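티켓 제목: 새벽 2시 43분에 울리는 모닝콜 (모닝콜이라고 부르기도 민망함)
접수처: 스콜텔 고객지원
고객사: 호텔 프릴루트베르크
장비: 페어클러프 교환기, 클라사노 예약 프로그램 연동
작성자: Alper Ertürk (야간 프런트)
우선순위: 보통 → 높음 (지배인 요청) → 보통 (스콜텔에서 변경) → 높음 (지배인 재요청)
상태: 해결됨, 후속 조치 대기

Alper Ertürk, 03:20

안녕하세요. 증상부터 적습니다. 오늘 새벽 2시 43분에 지배인 관사 전화가 울렸습니다. 받으면 "좋은 아침입니다, 요청하신 기상 시간입니다"라는 녹음이 나옵니다. 지배인님은 기상을 요청하신 적이 없고, 그 시각을 좋은 아침으로 보지도 않으십니다.

어제도 같은 시각에 울렸고 그제도 그랬다고 합니다. 첫날은 장난전화, 둘째 날은 꿈이라고 생각하셨다가 셋째 날에 저한테 내려오셨습니다. 실내화 차림이었고 대화는 짧았습니다.

관사 내선은 001입니다. 모닝콜 화면에서 001을 조회하면 예약 내역이 없다고 나옵니다. 껐다 켜는 건 이미 해봤으니 첫 답변에서 그 항목은 건너뛰셔도 됩니다.

Birsen Kurtuluş (스콜텔), 08:05

문의해 주셔서 감사합니다. 먼저 교환기 전원을 껐다가 켜 주시겠습니까?

Alper Ertürk, 21:50

했습니다. 세 번째입니다. 교환기도 이제 익숙해진 눈치입니다.

재시작하면 엘리베이터 비상전화까지 같이 끊겨서 그동안 사람이 엘리베이터 앞에 서 있어야 합니다. 오늘은 그게 저였습니다. 다음에는 이 절차를 권하시기 전에 다른 방법이 있는지 한 번만 더 생각해 주시면 고맙겠습니다.

Birsen Kurtuluş (스콜텔), 09:12

확인 감사합니다. 관사 전화기에 개인 알람이 설정되어 있을 수 있습니다. 전화기 메뉴에서 '도구', '알람' 순으로 들어가 확인 부탁드립니다.

Ysaline Hervieu (지배인), 09:40

제 전화기에는 메뉴가 없습니다. 다이얼이 있습니다.

Birsen Kurtuluş (스콜텔), 09:58

확인했습니다. 그 가능성은 제외하겠습니다. 교환기 통화 기록을 보내 주시면 분석하겠습니다.

Alper Ertürk, 22:30

통화 기록 뽑았습니다. 정리하면 이렇습니다.

02:43 발신: 교환기 내부, 모닝콜 서비스
수신: 001
응답: 받음
통화 시간: 4초 (지배인님이 끊으심)
요청 출처: 외부 연동

마지막 줄이 눈에 들어옵니다. 프런트에서 손으로 넣은 모닝콜은 '콘솔'이라고 찍힙니다. '외부 연동'이면 클라사노에서 넘어왔다는 뜻일 텐데, 클라사노에는 001이라는 객실이 없습니다. 관사는 판매를 안 하니까요. 지금 상태로는 팔아도 후기가 좋을 리 없습니다.

클라사노 지원팀도 이 티켓에 참조로 넣었습니다.

Birsen Çınar (클라사노), 10:15

안녕하세요, 클라사노의 Birsen입니다. 스콜텔 쪽 담당자님과 이름이 같으니 헷갈리지 않게 성까지 적겠습니다.

저희 쪽에서는 001에 대한 모닝콜을 보낸 기록이 없습니다. 연동 파일은 정상적으로 생성되어 전달되었습니다. 교환기 쪽 문제로 보입니다.

Birsen Kurtuluş (스콜텔), 10:31

교환기는 전달받은 요청을 정상적으로 처리했습니다. 예약 프로그램 쪽 문제로 보입니다.

Alper Ertürk, 22:05

두 분 말씀을 합치면 모든 것이 정상이고 지배인님만 2시 43분에 일어나십니다.

그리고 새로운 일이 생겼습니다. 243호 손님이 오늘 아침 프런트에 오셔서 모닝콜이 한 번도 안 왔다고 하셨습니다. 6시 30분으로 매일 신청하셨답니다. 첫날 케이블카를 놓치셨고, 둘째 날은 본인 휴대폰으로 일어나셨고, 셋째 날은 저희를 시험해 보려고 휴대폰을 꺼 두셨다고 합니다. 저희는 시험에 떨어졌습니다.

클라사노 화면에서 243호를 열면 모닝콜 6시 30분, 매일 반복, 상태 '전송됨'으로 나옵니다. 교환기에서 243을 조회하면 아무것도 없습니다.

임시 조치: 243호는 제가 콘솔에서 손으로 넣었습니다. 관사는 지배인님 요청에 따라 밤에 전화선을 뽑아 둡니다. 덕분에 급한 일이 생기면 계단을 뛰어 올라가야 하지만 아직 급한 일은 없었습니다.

Dorian Hamel (주간 프런트), 11:20

인수인계 노트 보고 씁니다. 저도 손님 항의가 한 건씩 있었는데 다 따로따로라서 묶어 볼 생각을 못 했습니다. "전화 안 왔다"는 분들 중에는 왔는데 못 들은 분도 꽤 있어서요. 지난겨울에는 받고, 고맙다고 하고, 다시 주무신 다음 내려와서 화내신 분도 있었습니다.

그래도 혹시 몰라서 최근에 체크인한 객실 중 모닝콜 신청한 방을 콘솔 내역과 하나씩 맞춰 봤습니다. 클라사노에는 '전송됨'인데 교환기에는 없는 방이 11개입니다. 공통점은 모르겠습니다. 층도 다르고 인원도 다르고 아침 포함 여부도 다릅니다. 다들 이번 주 들어서 체크인하신 분들이라는 정도입니다.

업데이트를 의심했는데 7월 들어서는 아무도 손댄 적이 없다고 합니다. 보통 이런 말은 반만 믿는데 이번에는 로그에도 없습니다.

Birsen Kurtuluş (스콜텔), 14:02

Hamel 님, 정리 감사합니다. 교환기의 연동 오류 기록을 확인해 보았습니다. 오류 기록은 최근 200줄까지만 보관되며, 현재 보관된 200줄은 전부 "3층 제빙기 옆 전화기 응답 없음"입니다. 이 전화기를 먼저 조치해 주시겠습니까?

Dorian Hamel, 14:20

그 전화기는 공사 때 떼었습니다. 목록에서만 안 떼었나 봅니다. 방금 내선 삭제했습니다. 이제 오류가 나면 보일 겁니다.

없는 전화기가 매일 자기가 없다고 보고하느라 다른 기록을 다 밀어낸 셈이네요.

Alper Ertürk, 00:35

보입니다. 자정 연동이 끝나자마자 기록에 이렇게 쌓였습니다.

내선 002 없음, 요청 무시
내선 003 없음, 요청 무시
내선 005 없음, 요청 무시
내선 006 없음, 요청 무시

이런 식으로 계속됩니다. 저희 호텔에 002, 003은 없습니다. 한 자리 내선은 001, 관사 하나뿐입니다.

새벽이라 할 일도 없고 해서 클라사노가 교환기로 넘기는 파일을 메모장으로 열어 봤습니다. 머리줄은 예약순번, 객실, 시각, 반복입니다. 위쪽은 멀쩡합니다.

987,118,0700,1
991,305,0615,1
998,220,0745,1

그러다가 이 줄이 나옵니다.

1,001,243,0630,1

한참 봤습니다. 커피 한 잔을 다 마실 때까지 봤습니다. 예약순번이 천을 넘어가면서 클라사노가 친절하게 천 단위 쉼표를 찍어 준 겁니다. 예약순번은 1,001입니다. 그런데 쉼표로 칸을 나누는 파일이니까 교환기는 이렇게 읽습니다.

예약순번 1
객실 001
시각 243
반복 0630

시각 243. 2시 43분입니다. 243호 손님의 방 번호가 시각이 되어서 지배인님을 깨운 것입니다. 반복은 0630이라는 값이 들어갔으니 교환기 입장에서는 0이 아니므로 '매일'이고요. 따지고 보면 교환기는 시키는 대로 아주 성실하게 일했습니다.

그다음 순번들은 객실이 002, 003이 되니 없는 내선이라 조용히 버려졌습니다. 버려졌다는 기록은 제빙기 옆 전화기가 덮었고요. 순번 1,000번은 취소된 예약이라 파일에 없습니다. 있었으면 내선 000, 그러니까 제 앞에 있는 전화가 울렸을 테고 저는 그날 바로 알았을 겁니다.

지금 01:10입니다. 나머지 객실도 전부 콘솔에 손으로 넣겠습니다.

Birsen Çınar (클라사노), 09:30

Ertürk 님, 재현되었습니다. 숫자 표시 형식이 '지역 설정 따름'으로 되어 있으면 화면뿐 아니라 내보내기 파일에도 쉼표가 들어갑니다. 화면에만 들어가야 합니다. 죄송합니다.

다음 순서로 변경해 주세요. 설정, 표시, 숫자 형식으로 들어가서 '구분 기호 없음'을 고르고 저장합니다. 그다음 연동 메뉴에서 '전체 다시 보내기'를 누르시면 됩니다. 다시 보내기 전에 교환기 쪽 기존 외부 연동 요청을 지우셔야 001 건이 남지 않습니다.

참고로 다른 고객사에서 보고된 적은 없는 증상입니다.

Alper Ertürk, 21:45

저희가 처음이라니 영광입니다. 지배인님께도 전해 드렸는데 별로 영광스러워하지 않으셨습니다.

변경했습니다. 순서대로 지우고, 저장하고, 다시 보냈습니다. 파일을 열어 보니 1001,243,0630,1로 나옵니다. 콘솔에도 243이 6시 30분으로 들어와 있습니다. 손으로 넣은 것과 겹쳐서 두 번 울리게 되어 있길래 제가 넣은 쪽을 지웠습니다. 243호 손님이라면 두 번 울려도 뭐라 안 하셨을 것 같긴 합니다.

관사 전화선은 꽂지 않았습니다. 지배인님이 하룻밤만 더 보자고 하십니다.

Dorian Hamel, 12:10

오늘 아침 모닝콜 전부 나갔습니다. 통화 기록과 신청 목록을 맞춰 봤고 빠진 방 없습니다. 한 분은 안 받으셔서 올라가 노크했더니 이미 아침 드시러 내려가신 뒤였습니다.

001은 기록에 없습니다.

내선 목록도 이참에 훑었습니다. 제빙기 옆 전화기 말고도 세탁실에 하나, 이제는 없는 바에 하나가 더 남아 있어서 지웠습니다. 바 전화는 단축번호까지 있더군요. 테스트 통화 걸어 본 결과와 새 내선표는 공용 폴더에 넣었고, 옛날 내선표는 프런트 유리 밑에서 빼서 버렸습니다. 아무도 안 보는 줄 알았는데 빼자마자 두 사람이 찾았습니다.

첨부파일 2개

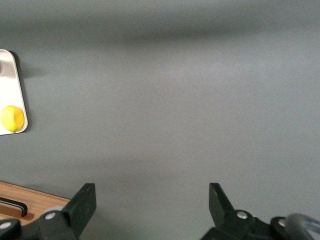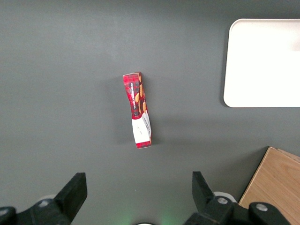

관사 전화선은 점심 먹고 제가 꽂겠습니다. 꽂기 전에 지배인님께 말씀드리고 꽂겠습니다.

Ysaline Hervieu, 12:25

꽂아도 됩니다. 대신 오늘 밤 2시 43분에 야간 프런트에서 콘솔을 보고 계세요.

Alper Ertürk, 02:50

보고 있었습니다. 안 울렸습니다. 혹시 몰라 2시 50분까지 더 봤습니다.

그런데 2시 44분에 지배인님이 프런트로 전화하셔서 안 울렸느냐고 물으셨습니다. 안 울렸다고 말씀드렸습니다. 며칠 그 시각에 깨시다 보니 이제 저절로 깨시는 모양인데, 이건 스콜텔이나 클라사노에서 고쳐 주실 수 있는 부분은 아닌 것 같습니다.

Birsen Kurtuluş (스콜텔), 08:40

해결되어 다행입니다. 티켓을 종료하겠습니다. 재발 방지를 위해 교환기를 한 번 재시작하시길 권장합니다.

Alper Ertürk, 21:40

재시작은 안 하겠습니다.

종료 전에 남은 것만 적어 둡니다.

클라사노: 내보내기 파일에 쉼표가 안 들어가게 고친 버전이 나오면 알려 주세요. 지금은 설정으로 막아 둔 상태라 누가 숫자 형식을 되돌리면 똑같은 일이 납니다. 설정 화면 옆에 메모를 붙여 두긴 했는데 메모의 수명을 믿지는 않습니다. 그리고 교환기가 무시한 요청까지 '전송됨'으로 뜨는 것도 좀 봐 주셨으면 합니다. 보낸 건 맞지만 손님한테는 그게 중요하지 않습니다.

스콜텔: 한 줄에 칸이 다섯 개인데 머리줄에는 네 개뿐이면 거절해 주셨으면 합니다. 마지막 칸은 그냥 버린 것 같던데 맞나요? 그리고 오류 기록에서 같은 줄이 반복되면 묶어 주세요.

우리 쪽: 243호 손님께 케이블카 표값 환불. 주간에서 처리 부탁드립니다. 영수증은 프런트 서랍 두 번째 칸 봉투에 있습니다.

Birsen Çınar (클라사노), 10:05

두 건 모두 개발팀에 전달했습니다. '전송됨' 표시는 요청이 많았던 항목이라 검토 중입니다. 수정 버전 일정은 정해지면 여기에 남기겠습니다.

Birsen Kurtuluş (스콜텔), 10:50

다섯 번째 칸은 버리는 것이 맞습니다. 의도된 동작입니다. 열 개수 검사는 개선 요청으로 별도 등록했습니다.

Dorian Hamel, 13:15

243호 환불 완료. 손님이 목요일까지 연장하셨고 모닝콜은 취소하셨습니다. 휴대폰으로 하시겠답니다.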